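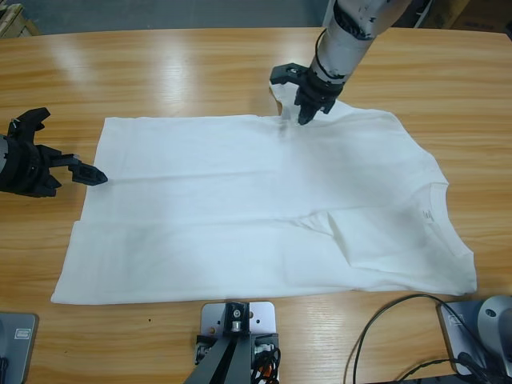
How a Mountain Range Is Built

A mountain range is a line of mountains that formed in the same part of the Earth's crust, usually by the same process. The crust is the hard outer layer of the planet. It is broken into large pieces called plates, and the plates move a few centimeters each year. Your fingernails grow at a similar speed.

Folding

When two plates push against each other, the rock between them has to go somewhere. Deep underground, rock is warm and under great pressure, so it can bend without snapping. The layers buckle into waves. A fold that arches upward is called an anticline. A fold that sags downward is called a syncline.

You can make both with a bath towel. Lay it flat on a table, put one hand on each end, and slide your hands together. The ridges are anticlines and the dips between them are synclines.

The Skaltmont range is made this way. Its limestone layers began as mud and shells on the floor of a shallow sea, and they were flat. Today some of them stand almost straight up. Walkers on the north side find fossil shells 700 meters above the nearest beach.

Faulting

Near the surface, rock is cold and brittle. It cracks. A crack along which the rock has moved is called a fault. If the crust is being stretched, a block on one side can drop while the block on the other side rises. The result is a range with one steep face and one gentle slope.

The Pranov hills are a block of this kind. The western side climbs 700 meters in only 2 kilometers. The eastern side takes 8 kilometers to come back down. Rivers on the eastern side are longer and slower, and most of the farms are there.

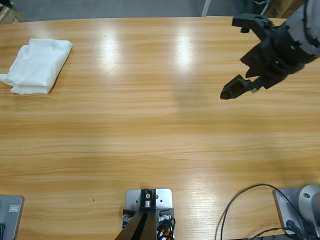

Melting

Some mountains start as melted rock, called magma. If magma reaches the surface, it comes out as lava and can build a volcano. If it stays underground, it cools very slowly and forms granite. Slow cooling gives the crystals time to grow, so the grains in granite are large enough to see without a magnifying glass.

Granite forms deep down, but it is often found on high peaks. The softer rock that once covered it has been worn away. The Akinola dome is a single mass of granite that was uncovered in this manner.

Wearing Down

Mountains begin to wear away as soon as they rise. Water runs into cracks, freezes, and expands, which splits the rock. This is called frost wedging. Gravity pulls the broken pieces downhill, and streams carry them off as gravel, sand and mud. Ice does the same work on a larger scale - a glacier can scrape a valley into the shape of a U.

Words to Know

Crust: the hard outer layer of the Earth.
Plate: a large moving piece of the crust and the rock just under it.
Anticline: a fold that arches upward.
Syncline: a fold that sags downward.
Fault: a crack along which rock has moved.
Magma: melted rock under the ground.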